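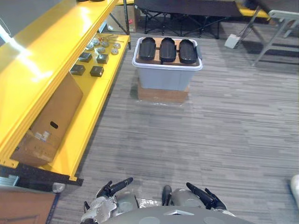 When Fasil and I picked our topic for the automation unit, we thought we'd be writing about flashy things like backflips and dancing. We ended up spending most of the term on tidying up, and I'm glad we did, for it's a far more interesting problem than either of us expected! Our question was whether a machine can do the small jobs at the back of a shop yet – putting stock on a shelf, fetching a tray, leaving things where the next person will find them. Take the three black oval trays sitting side by side on a board across the top of a grey bin. A person would pick one up without a thought, but a robot has to work out where one glossy black rim stops and the next begins, and get its fingers into a narrow gap without nudging the neighbours. The yellow shelf on the left is harder again in my opinion, with small silver discs and black square blocks laid out together, and a strong glare coming off the beam over them.

We read through the trial notes our supervisor, Ivone Vasconcelos, shared from the Vusholm workshop, and chose tray moving as our main task. Over 80 attempts the robot put the tray down in the right spot 57 times. Most of the misses came at the grasp, and a fair few were trays that went down crooked, which we argued over for a whole afternoon (Fasil wanted to count them, I didn't, and I won that one). The slow part was the pause before each grasp, and I'll admit that watching it reminded me of my grandfather choosing a tomato.

So, can it do the chores yet? For one kind of object, in a spot it knows, I'd say nearly. For a whole shelf of mixed bits and pieces, I don't think so, and I'd still want a person nearby. Next term we'd like to try the discs, and Fasil has his heart set on folding tea towels – we'll see how we go.

Filed under: Student Projects | Robotics & Everyday Work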